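Gestão de Receitas em Alojamento Turístico
Apontamentos da aula 7: tarifas, ocupação e canais de distribuição

1. Âmbito

A aula trata do cálculo dos indicadores básicos de receita numa unidade de alojamento e da sua leitura em época baixa. Pressupõe-se conhecida a distinção entre capacidade instalada e capacidade disponível, tratada na aula anterior.

2. Definições

Capacidade disponível: número de quartos que podem ser vendidos numa data, deduzidos os quartos fora de serviço. Os quartos cedidos a título gratuito contam como disponíveis, mas não como vendidos.

Taxa de ocupação: quartos vendidos / quartos disponíveis.

Preço médio por quarto vendido (ADR): receita de aposento / quartos vendidos. Excluem-se pequeno-almoço, spa e transferes, mesmo quando incluídos num pacote. O valor do pacote tem de ser repartido antes do cálculo.

Receita por quarto disponível (RevPAR): receita de aposento / quartos disponíveis, ou ADR x taxa de ocupação.

3. Caso Pestholm

O hotel Pestholm, unidade de praia com 61 quartos, vendeu 32 quartos numa noite de janeiro, com receita de aposento de 3058 euros. Não havia quartos fora de serviço.

Ocupação: 32 / 61 = 52,5 %
ADR: 3058 / 32 = 95,56 euros
RevPAR: 3058 / 61 = 50,13 euros

Se sete quartos estivessem em manutenção, a capacidade disponível desceria para 54 e o RevPAR passaria a 56,63 euros, com a mesma receita. A comparação entre unidades exige, portanto, que se verifique o critério usado para os quartos fora de serviço.

4. Canais de distribuição

Venda direta: sem comissão de intermediário, mas com custos de promoção e de motor de reservas.

Agência em linha: comissão sobre o valor da reserva. No modelo de agência o hóspede paga ao hotel; no modelo comercial paga ao intermediário, que transfere o valor líquido.

Operador turístico: contingente de quartos a preço contratado, com prazo de devolução (release). No caso Pestholm, o operador Quezada detém um contingente desta natureza. Os quartos não confirmados até ao prazo regressam à venda livre.

O ADR bruto e o ADR líquido de comissões devem ser apresentados em linhas separadas.
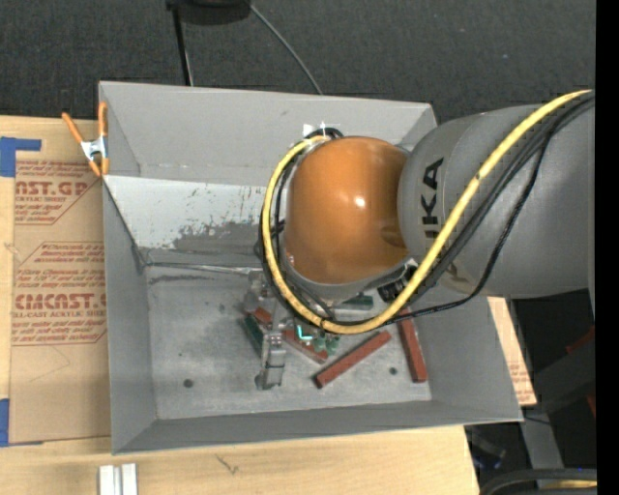 Tempo de leitura: 2 min

5. Restrições de venda

Estadia mínima: recusa reservas inferiores a um dado número de noites. Aplica-se a datas de procura elevada.

Fecho à chegada: impede a entrada numa data, mas admite hóspedes que já estejam alojados.

Em época baixa, a estadia mínima tende a reduzir a ocupação das noites adjacentes e deve ser revista caso a caso.

6. Trabalho individual

Repetir os cálculos da secção 3 para a unidade Ceson, com os dados da folha anexa, e indicar o tratamento dado às ofertas e aos pacotes. Arredondar a duas casas decimais apenas no resultado final.

© 2018 Gestão de Receitas em Alojamento Turístico | Contactos | Voltar ao topo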